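The Plistley Workbook of Labor Supply, Second Printing

Spiral bound, 4 units, answer key at the back
In stock

I wrote this workbook after teaching intro micro to evening students for longer than I care to admit, and I still use it every Tuesday. My students all have jobs. When I tell them that a raise can make a person work fewer hours, half of them nod and the other half look at me like I've lost it. So I wanted something with lots of room to draw, cheap enough to scribble in, and with numbers that feel like a real paycheck.

What you get

Unit 1 sets up the hours and income budget line. Unit 2 adds indifference curves (slowly, I promise!). Unit 3 splits a wage change into the substitution effect and the income effect, and that's the one people buy the book for. Unit 4 covers overtime pay, second jobs and a flat tax, with a longer problem set about a town called Urkine where everybody works at the same cannery.

The running case is a worker who puts in 40 hours a week and takes home 1,305 a week before anything changes. You bump the wage, redraw the line, find the new tangency, and then do it again from a higher starting point until the supply curve starts bending back. I kept the same worker all the way through so you're never stuck learning a new story while you're still fighting with the graph.

What changed in this printing

The grids are bigger, the paper is heavier, and the Unit 3 answers now show the compensated budget line as a dashed line instead of a gray one that vanished on most copiers. I also fixed the overtime kink, which was drawn on the wrong side of 40 hours. Sorry about that one!
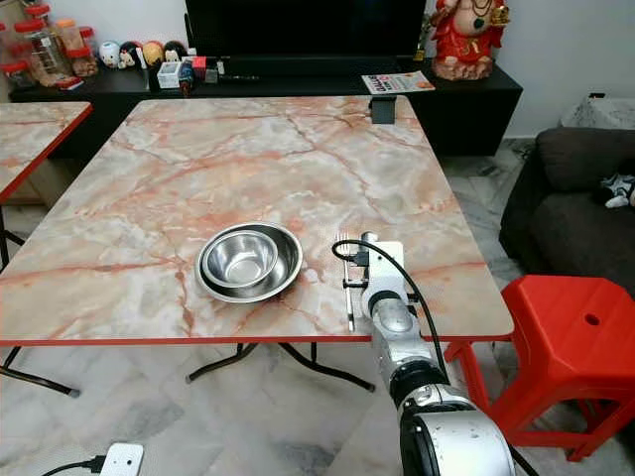
If you already own the first printing, you don't need to buy it again. The problems are in the same order and the corrections fit on one sheet, so just ask for it with your order number.

Goes well with

The Flirkent graph pad, same grid size, tear-off pages. The Rozīte slide set for Unit 3, if you teach and hate drawing on a whiteboard as much as I do.

Shipping

Orders go out within 4 business days. Class sets usually ship in one box, and September gets busy, so order early if you can.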